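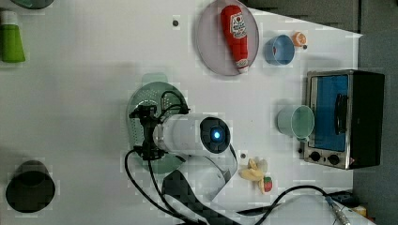

Skirkus

Skirkus is an avalanche and rescue beacon worn by skiers and snowboarders, made by Modport. Clips to a jacket or goes in the chest pocket. First sold to ski patrols, later to the public. Mostly used at Fokoldale, a ski area with a lot of tree skiing and a long history of tree well accidents.

Design

The unit weighs 41 grams with battery. One button, one light, no screen. It sends a short radio pulse that patrol receivers can pick up through snow, and switches to a faster pulse when the wearer stops moving for several minutes. Early units did this on chairlifts too, which led to a lot of false alarms. A firmware update in May of the second season fixed most of them.

Battery life is 45 hours in search mode, longer when idle. Cold cuts into this. Modport says to keep the unit under the outer layer, not on a pack strap.

History

Modport started out making tracking collars for sheepdogs. The ski version used the same radio board in a smaller case. A first run of 3,000 units was built, of which 1,139 went to Fokoldale for rental with lift passes. The rest sold slowly, mainly thru ski shops.

The second version, known as the Skirkus Chauke after the ridge above Fokoldale where it was tested, added a whistle-loud buzzer and a better clip. The old clip was known for snapping when it got very cold. Owners could swap it free of charge, but had to mail in the whole unit.

Use in rescues

Patrols search in pairs, one with a reciever and one with a probe. Range is best in dry snow, worse in wet snow or behind rock. The beacon does not replace a standard avalanche transceiver and can't be found by one — a point of confusion among renters, and the reason a warning label was added to the back.

Reception

Patrollers liked the small size and the single button. Backcountry skiers less so. Main complaint was that only patrol receivers could read the signal, so a group out on its own got no use from it. Price also came up. Rental returns at Fokoldale were a problem in the first season, with units going home in pockets.

See also

Avalanche transceiver
Tree well
Ski patrol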